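# Indoor Drying of Household Textiles in Shared Student Housing

Project report, Building Services II
Wahyudi Rondonuwu, Lindalva Lins, Pascual Riquelme
Supervisor: Hanan Obeidat

## 1. Background

Halliday House in Flerulen has one laundry room with a tumble dryer that is out of service for much of the winter term. Residents dry clothes, towels and bedding in their bedrooms. All of the water held in the textiles after the spin cycle then goes into the room air, and it leaves only by ventilation, by condensing on cold surfaces or by absorption into furnishings. Small items are often left bunched on whatever surface is free, and folded fabric exposes much less area to the air than the same fabric on a line. 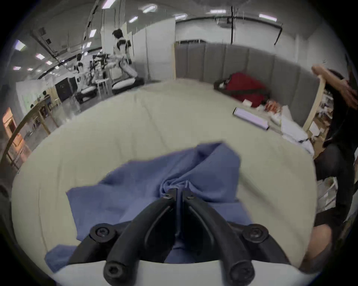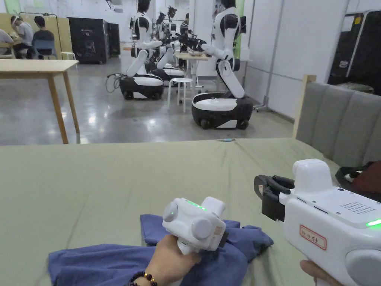 *Crumpled blue cloth held under a gripper, in both views.*

The original proposal covered energy use as well as drying time. Energy was dropped after the first meeting with the housing office, when we learned that the bedrooms are not metered separately. What remains is a study of drying time and relative humidity under different ventilation conditions.

## 2. Questions

The project set out to answer the following:

1. How does the arrangement of a textile (hung, laid flat or bunched) affect the time it takes to dry in an occupied bedroom?
2. How far does a normal drying load raise the relative humidity of the room, and how long does the rise last?
3. Does a small dehumidifier change the result more than an open trickle vent does?

Mold growth was not measured. A literature review on mold had been started by Shahram Farahani before he moved to another group, and it is not included.

## 3. Method

### 3.1 Rooms

Tests were run in five bedrooms on the north side of the building. The rooms share the same floor plan, window type and radiator. Each window has a trickle vent in the head of the frame. One bedroom is a corner room with a second external wall, and its results are reported separately where they differ from the others.

Residents were asked to keep their usual habits, except that the window had to stay closed during a test and the vent had to stay in the position we set. Radiator valves were marked with tape and left at the same setting.

### 3.2 Samples

The test textile was a plain woven cotton towel, bought in one batch and washed before use to remove finishing agents. Each sample was soaked, spun in the same machine on the same program and weighed. It was then placed in one of the three arrangements. Bunched samples were dropped onto a wire tray from a fixed height, which gave a more repeatable shape than arranging them by hand.

A sample was treated as dry when two successive weighings agreed within the resolution of the scale. This is stricter than what most people mean by dry, so the drying times in this report are longer than the times a resident would quote.

### 3.3 Instruments

Temperature and relative humidity were logged with Drimden loggers, one at desk height and one on the window sill. The loggers were placed together in a closed box overnight before the tests and their readings compared. One read consistently high, and its offset was subtracted from all later data.

The dehumidifier was a Kellik compact unit on its continuous setting. It was placed on the floor beside the desk and its tank was emptied before each run.

### 3.4 Procedure

Each run started at 6 p.m. to match the time when most residents do laundry. The door was closed except when someone entered or left. Samples were weighed at fixed intervals until late evening and again the next morning. Every combination of arrangement and ventilation was repeated five times.

Runs in which the window had been opened were discarded. These were easy to find in the sill logger data, where the temperature fell sharply within one or two readings.

## 4. Results

### 4.1 Drying time

Hung samples dried first in every room and under every ventilation condition. Flat samples followed. The upper face of a flat sample lost its moisture at close to the rate of a hung one, but the lower face was limited by contact with the surface beneath it. Turning the sample once would probably remove most of the difference, although this was not tested.

Bunched samples were slowest and also the least consistent. The outer folds reached a constant condition early while the center stayed damp, and the mass curve shows this as a long, shallow tail. Several bunched samples were still losing mass at the morning weighing. Their end times are therefore lower bounds and have been marked as such in the data file.

### 4.2 Humidity

Relative humidity at desk height rose in the first hour of every run and then leveled off. With the vent closed and no dehumidifier, it had not returned to its starting value by the next morning. With the vent open the peak was lower and the decay faster, but the effect depended on wind direction, which we recorded only in general terms.

The corner room behaved differently. Its sill logger came close to saturation on the coldest evenings, and condensation was noted on the glass and on the lower part of the frame. The desk logger in the same room gave no sign of this. A single logger in the middle of a room is a poor guide to what happens at the window.

### 4.3 Dehumidifier

The Kellik unit shortened the drying of hung samples by almost 40 percent compared with the closed-vent condition. The gain for bunched samples was small and fell within the spread of the repeats. This is consistent with drying that is limited by movement of water inside the fabric, where drier room air makes little difference.

The unit also warmed the room slightly. We did not separate the effect of temperature from the effect of humidity.

## 5. Sources of error

Occupancy was not controlled. A person asleep in the room adds moisture through the night, and some residents had visitors. We kept a sign-in sheet on each door, but the entries from Wednesday evenings are incomplete.

The weighing itself disturbed the samples. A bunched towel cannot be lifted off its tray without changing shape, so tray and towel were weighed together and the mass of the tray subtracted. Water that had drained onto the tray was counted as water in the towel until it evaporated.

Only one fabric was tested. Synthetic sportswear makes up a large part of what residents wash and holds much less water after spinning. The results should not be applied to it.

## 6. Recommendations to the housing office

- Provide a folding rack in each bedroom. It is the cheapest measure considered and addresses the arrangement of the load directly.
- Check that trickle vents open. Two of those we inspected had been painted shut.
- Avoid placing new residents' desks against the external wall in the corner rooms until sill humidity has been logged over a full heating season.
- Lend dehumidifiers on request, with a note that clothes must be hung for the unit to be of use.

## 7. Remaining work

The logger data for the last set of runs still has to be corrected for offset. Pascual Riquelme holds the raw files and the weighing sheets. The repeat of the corner room tests with the radiator off has been postponed until the valve is replaced.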